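Erkico streaming box review: two months with a lot of foreign TV

I bought the Erkico for one reason, to watch European drama series without plugging my laptop into the TV every night. I've had it since June.
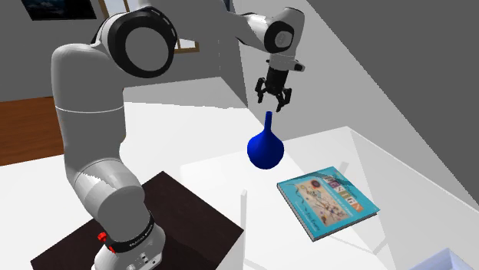
My sister had warned me off it before I ordered, saying the subtitles lagged so badly on hers that she gave up on a whole Danish crime series and went back to cable. So I went in expecting the worst! On mine they've been fine, apart from one evening when they ran a couple of seconds behind until I restarted the app.

Setup took me roughly 15 minutes, and most of that was typing passwords with the arrow keys (why is this still a thing?). The home screen pulls shows from all your services into one row, and you can sort by original language, which I love. That's how I found Clandolier, a slow, moody series about a family of bell makers, and I finished all of season one in 2 nights. Then I started Mokgethi, and the surround sound on that one is gorgeous - rain, traffic, the lot.

Now the grumbles. The remote is tiny and slides straight down between my couch cushions. Search is picky too: I typed Nindthorpe with one letter missing and got 100 cooking shows. And there's a banner ad on the home screen that I can't find any way to turn off.

It does get new episodes quickly, and it hasn't frozen on me once during a show. I'd give it 4 out of 5, and I'd buy it again if the price stays under what I paid in the summer sale.

Posted 13 August 2022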